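Subject: Re: [driltcombe-walkers] hats for the January loop

On Tue 21 May, Cadi Beddoe wrote:
> Does anyone wear a cap under their hood on the ridge? Mine blows
> off every time, and I'm sick of chasing it downhill.

Hi Cadi,

Yes! I gave up on wide brims years ago (lost 2 of them to the reservoir, goodbye forever) and now I just wear an old soft baseball cap with the hood cinched over it. Keeps the rain off my glasses too.

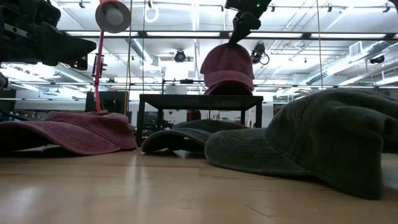

Anyway, the bigger thing is the route. Elsie wants to start from Plallham this time, which adds 142 feet of climb before we even hit the stile, and my knees have opinions. Could we vote? Aatos, you still have the old map, right?

Kiros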